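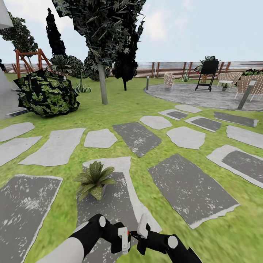 Can a robot do your yard chores yet?

Not on its own. The machines being tested can manage a few small jobs, slowly, and someone still has to stand by for when they get stuck.

News > Local Business > Technology

October 2021 | By staff reporter

CESTHORPE - Two-armed robots that carry flower pots, wipe down patio tables and put away garden tools are still a ways off for most homeowners, going by test results out this month from Prarkby, the small automation firm on the east side of town.

Mixed numbers. In software, where the company does most of its practice, the arms made 2,703 tries at picking up a potted plant and setting it back down somewhere else. Counted as good: 2,053. Pot upright, nothing knocked over, no leaves squashed in the gripper.

Then the same job with real arms and real pots, at the Kimbridge test yard. 1,150 tries. The success rate there dropped to 62 percent.

The company says the gap was expected. Real pots are heavier on one side, dirt shifts, leaves get in the way of the cameras. Rendered yards dont have mud in them, at least not yet.

Prarkby's practice yard is all computer made. Green lawn, stepping stones of different shapes and shades, slat fence along the back. In one view a leafy plant in a small pot sits on a stone right by the grippers. Uneven ground is the point, the firm says, as a kitchen counter is flat and a lawn is not. Stones set at odd angles are harder for the software to read than a tabletop, and a pot put down half on an edge tips.

Retail side is moving a little quicker. Flanagan, the garden and hardware store on the county road, has had one of the firm's machines in its back stockroom since June. Its job is moving empty planters from a cart to a shelf. Same size planter every time, same shelf. Store says it works, but a clerk does the cart faster, and the machine stops if the planters come nested together. No plans to put it out on the sales floor. No jobs cut, according to the store.

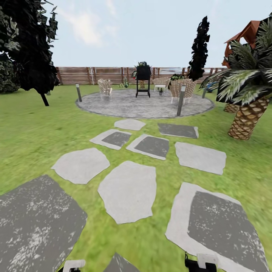 What chore is hardest for the machines right now?

Anything soft or tangled. Hoses, tarps and seat cushions change shape when they are grabbed, and the arms lose track of where the edges are.

Furniture is next on the list. Woven chairs are a headache, the company says, with all the little gaps for a fingertip to catch in. The rendered yard has wicker seating on a round stone patio, plus a black grill, and tests there will start with sliding one chair a short distance. Grill cleaning is not being tried. Too many parts, and grease is hard to simulate.

Speed is the other problem. A person moves a pot in seconds. The real arms take over a minute on a good try, longer if they have to regrip. Carrying anything across grass is not part of the curent tests at all, the arms at Kimbridge are bolted to a stand.

Price? The company would not give one. It is not taking orders from homeowners and has no date for when it will.

Flanagan decides on keeping the stockroom machine after the holiday season. More real-yard tests are planned at Kimbridge once the ground drys out in spring.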